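Why I Stopped Asking Which Gripper Is Best

In our lab we spent most of July comparing grippers, and when it was over I had to write a recommendation for people who would pay for the hardware. They wanted one line with one name in it. I wrote one line, and I have been unhappy with it since. This essay is the longer answer that I would have given if somebody had let me.

First the facts of the comparison. We had two arms of the same type on a shared rail, and three pairs of grippers to try on them. The first pair was the Dindus, a parallel gripper with hard straight jaws. The second was the Duggan, also parallel, but with jaws that give a little when they close. The third pair was our own design, which we call Lunitz after the building where the first one was printed, and I will say less about it because I am not neutral. The controller was the same for all of them, a Silholm box, and the arms were driven by a person with two small leader arms, so that a human hand decided every movement. No learned policy was involved. I mention this because many comparisons mix the gripper with the software, and then you do not know what you have compared.

We chose 11 tasks. Most of them were household things: lift a carton, move a fruit from one place to another, pull a grape bunch by its stem, pick a flat piece from the table. We repeated until we had roughly 300 attempts for each pair of grippers, with several operators taking turns. Then we made a table with success rates, and the table said that the Duggan was best.

I believe the table. My complaint is about the word "best" and about how we arrive at it.

When you average 11 tasks, you have already made a decision about what kind of life your robot will have. A gripper which is excellent with round things and poor with flat things gets a middle number. A gripper which is acceptable with everything gets also a middle number, maybe a little higher. On paper they are neighbors. In daily use they are very different machines, and an operator feels this in the first ten minutes. The Dindus is the first kind turned around: it was our strongest one for flat pieces, since the hard jaw has a sharp lower edge and you can slide it against the table. With round fruit it was the weakest. The fruit rolls out to the front, slowly, and you watch it go.

So which is better? For a person who sorts flat parts, the Dindus without discussion. For a person who packs fruit, I would not give it even for free. The average hides both of these sentences, and they are the only sentences that a buyer can use.

My second complaint concerns the operators. In our field we like to speak about a gripper as if it had a success rate of its own, like a battery has a capacity. But a teleoperated gripper has a success rate together with a person. Our most experienced operator had used hard jaws for years, and with the Dindus this operator was better than two others were with the Duggan. In the final table this effect disappeared, as everybody was added together. I proposed to publish the results for each person separately. The answer was that it would look untidy. It would, I agree. I still think that untidy numbers would be more useful for the reader than clean ones.

There is also the matter of learning. We gave every operator the same short practice, and at the time this seemed fair to me. Now I am less sure. The soft jaws forgive you, so you are quickly good with them and then you stay at that level. The hard jaws punish you in the beginning. If we had continued for some weeks, would the order be the same? I do not know, and the table does not know either, but it is printed in such a way that it seems to know.

I want to say something about cables too, even if it sounds like a small topic for an essay. Nobody puts the cable in a comparison. The cable goes with the gripper, it must reach back over the arm, and it needs enough slack for the wrist to turn. With too little slack the wrist stops before you want it to. With too much, you have a loop in the air which can touch the objects or come between your camera and the thing you are picking. On some afternoons I believe we measured the cable more than the jaws. We tried different routes, and we found one that was acceptable for all three pairs, but "acceptable for all" was again an average, and the Duggan had the lightest connector and suffered least from it. Is this an advantage of the gripper? In a shop I would say yes. In a scientific comparison I would at least want to see it written in a footnote.

Cameras are similar. We had a fixed view of the table, and the operators used it much more than we expected. A wide jaw hides what it holds. When I drove the arms myself, I lost small fruit mostly at the moment when the gripper covered it and I had to close by feeling, but there is no feeling in such a system, only hope and habit. A gripper with a thin tip wins here although its mechanics may be worse. We had no column for this. I think there should be one, even a rough one filled in by the operators with a simple word like "easy" or "blind".

Then there is the question of what we put on the table. Test objects in our field are often clean and separate, each one with free space around it, and the gripper can come from any side. 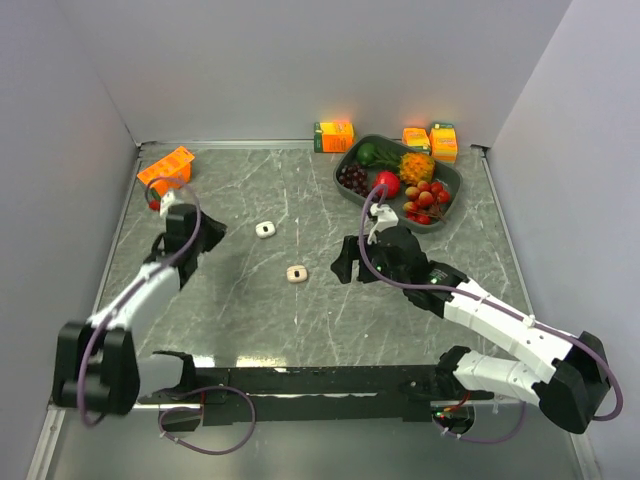

A kitchen does not give you that space. Things lie against each other, a stem is caught under a fruit, the rim of a tray is exactly where your lower jaw wants to go. I was in favor of the crowded layouts from the start and I had to argue for them, because they are slow to reset and it is hard to make them the same twice. The argument against me was repeatability, and it is a serious argument. But I have seen a gripper that was perfect on single objects become almost useless when it had to reach between two of them. If we leave out the crowded layout because it is difficult to repeat, we choose a question only for the reason that it is easy to ask.

My suggestion is modest. Keep the table of success rates, and print it for each task and for each operator, with the average in small letters at the end or not at all. Write one paragraph on the cable and the view. Say how long people practiced. And where two grippers are close, as our first and second were, do not put a "1" and a "2" beside their names, but tell the reader in which tasks they were different and let the reader think about his own work.

A colleague answered me that no one will read so much, and that a manager needs a number. Maybe this is right. I also need a number when I buy a washing machine, and I do not study the motor. But a washing machine has had many decades in which people agreed on what is a normal load of laundry. We do not have our normal load yet. Until we have it, every ranking contains somebody's private opinion of what a robot should do all day, and I would prefer that this opinion is visible.

The recommendation I sent was the Duggan. On Thursday we mounted the Dindus again, on the left arm only, and kept the soft jaws on the right. For the flat pieces the operators now use the left hand, and for fruit they use the right one. We never tested a mixed pair in July - it was not in the plan, and the plan had columns for pairs.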